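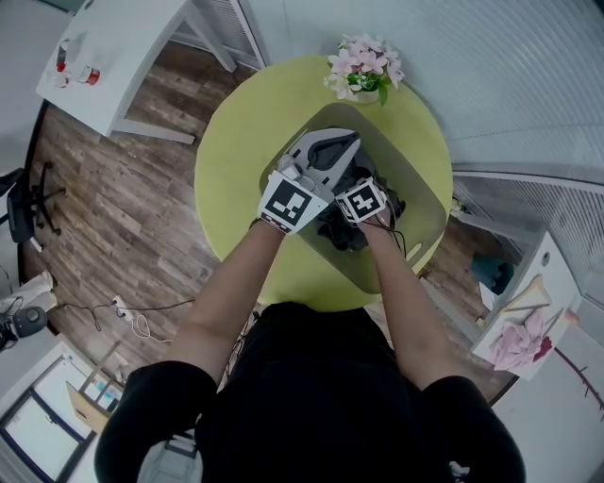

Petro Tkachenko doubts that anyone can taste the difference between fresh and day-old bread. We doubt it too, so we need 10 tasters.

Celano pays $256 for two mornings in August. No bakers, please – they argue.

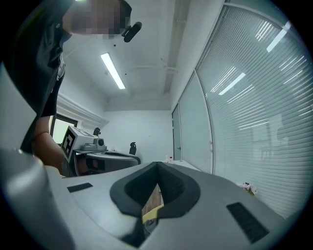 We also don't want people who already swear by sourdough. 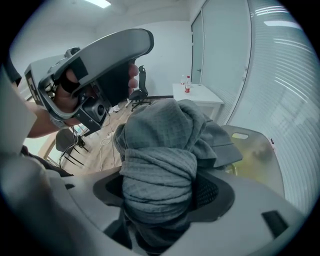
Do I need a trained palate? We'd prefer you didn't have one.

Write to Paloma Crenshaw.

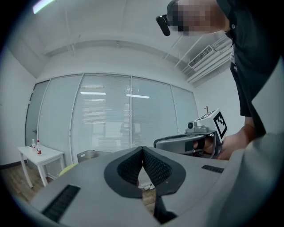
Person with a hand-held gripper

Recent calls
Tea drinkers, Julo
Night-shift cooks, Hendix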